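Product Review: The Tinent Open Storage Bin, White, with Cutout Handles
Oct 31, 2008

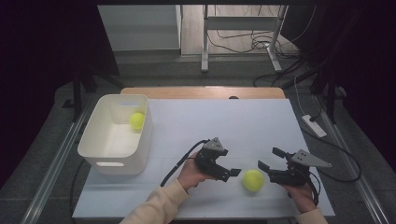
Hagos Chala wrote to the Wunbridge household review desk that he had bought two of these bins in April, that he would buy a third for the hall closet, and that he only wished the manufacturer would sell a lid to go with them. His letter was one of several received on the subject, and the desk agreed to take up the product for a full assessment.

Purpose of the Review

The Tinent bin is a plain plastic container, open at the top, intended for shelves, closets, and playrooms. It is sold without a lid, divider, or label holder. The review desk considered it chiefly as a place to keep small sports goods and toys, such as tennis balls, which are awkward to store on a flat surface. It was also used for a period in a supply closet and on a kitchen shelf.

Construction

The bin is molded in one piece. Each of the two end walls has a rectangular cutout that serves as a handle. The edges of the cutouts on our units were smooth, with no leftover plastic, and the openings accept four adult fingers without strain. Reviewers with larger hands found the fit acceptable but close when wearing work gloves.

The walls flex slightly under pressure from the side. The base is firmer. When the bin was filled with paper goods and carried by both handles, the floor of the bin did not sag to any degree that would concern an ordinary household. When the same load was lifted by one handle, the wall above the cutout bent noticeably, and the desk advises against carrying a full bin in this manner.

Use with Balls and Small Toys

Loose balls are a fair trial of any open container. They roll when the bin is tilted, and they gather at the low side when it is carried unevenly. The walls of the Tinent bin are high enough that a ball placed inside stays inside during normal handling. A tennis ball did not pass through the handle cutouts of our units. Smaller items can do so, and households that store marbles, game pieces, or crayons should keep them in a bag or choose a bin with solid walls.

The open top is the strongest argument in favor of the product for children's use. Items may be dropped in from above with one hand. Chaltu Ayele, who conducted the playroom portion of the review, reported that cleanup at the end of the day went more quickly than with the lidded chest previously in use, and that the children returned the bin to its shelf without being asked more than once. She noted as well that a bright ball is easy to find against the white interior, while white socks and paper are easily overlooked.

Use on Shelves

The bin slides easily on painted and laminated shelving. On bare wood it drags somewhat. The near handle allows it to be pulled forward like a drawer, and this worked well up to shoulder height. On higher shelves the contents cannot be seen from below, and the absence of any flat area meant for a label becomes a real inconvenience. Adhesive labels held for the length of our review, although two of them left residue when removed.

Empty bins nest inside one another. They tend to stick when pressed together firmly, and separating them requires a twist.

Cleaning

Warm water and dish soap removed dust, pencil marks, and flour. A stain from tomato sauce remained faintly visible after three washings. Scuffs show readily on the white surface, particularly on the base, and buyers who expect the bin to spend its life on a garage floor may prefer a darker color.

Comparison

The desk also examined the Ellell basket, a woven plastic model of similar capacity. The Ellell has a softer rim and is more attractive on an open shelf, but crumbs and dust collect in the weave, and it is harder to wipe clean. The Tefera crate is stiffer and tolerates heavier loads. It is also heavier when empty, and its handles are shallow. For books or canned goods the Tefera is the better purchase. For toys, balls, linens, and general supplies the desk prefers the Tinent.

Remarks from the Review Desk

Bereket Mersha, who oversaw the closet trial, recorded one objection to the overall favorable finding. In his opinion the handles should have been reinforced with a thicker rim, given that many buyers will lift the bin with one hand whatever the advice may be. The desk accepts the point and has lowered its score for durability accordingly.

Ratings

Ease of use: Very good
Durability: Fair
Cleaning: Good
Value: Good
Overall: Recommended for light household storage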